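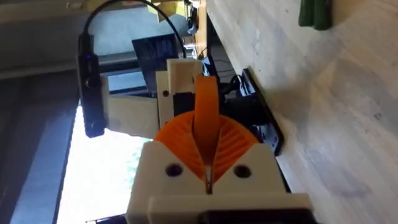
## Workshop notebook, Saturday, October 7, 2023

Came in on a weekend to get through the Jatoi shoulder-season itineraries, with a big pot of coffee and the radio on low, and I got further than I expected, so let me put it all down before I forget which spreadsheet is the good one.

The question from Tariq (hello Tariq, I know you read these on Monday with your toast) was whether our draft schedule tool can handle a group of 42 on the river route without somebody having to fix the hotel nights by hand. Short version: nearly. It builds the seven-day version nicely, arrival through departure, and it splits the group into two coaches the way the ground operator likes. Where it goes wrong is the ferry day. It treats the crossing as if it took no time at all, so lunch lands while everyone would still be on the water.

I fixed that by putting the crossing in as its own leg with a check-in buffer on the front. Ran it again and lunch moved to the far bank, and the museum visit slid to late afternoon, right up against closing. So that's a new problem, but a better kind of problem!

### Cancellation terms

Marjatta sent over the Raltum contract wording and I spent longer on it than I meant to. Their deposit is $200 a head, refundable until the rooming list goes in, and after that it becomes a credit. Our tool only knows "refundable" and "not refundable," so I added a third state and called it "credit held." Please don't rename it until we've talked, Arsalan, I've used it in six places and I'm not sure I could find them all again.

I also tried it on the old January bookings, the ones we had to move twice. All the money came out where it should, apart from one couple who had switched from a double to two singles and were charged the supplement once each way. I've left them in the test set, they're useful.

### Load test

Made up a file of 1,000 passengers with mixed room types and odd dietary notes, and ran the rooming list from scratch. It finished while I was rinsing my mug. The printed list still puts the surname second on some pages and first on others, depending on which form the booking came in on. Nives had warned me about this in the spring and I'm sorry to say I nodded and forgot.

### Left to do

- Ask Czesław what time the museum stops letting coaches in, and whether that's different on the Kamum departures
- Surname order on the rooming list (Nives, could you show me your fix?)
- Ferry buffer is typed straight into the code, move it to the settings page
- Write to Marjatta about whether a held credit can be passed to another traveler
- New ink for the label printer, the gray is almost pink

I saved everything in the shared folder under "river draft, second try." The first try is in there too, but please don't open it, the dates are all a day off and it will only upset you.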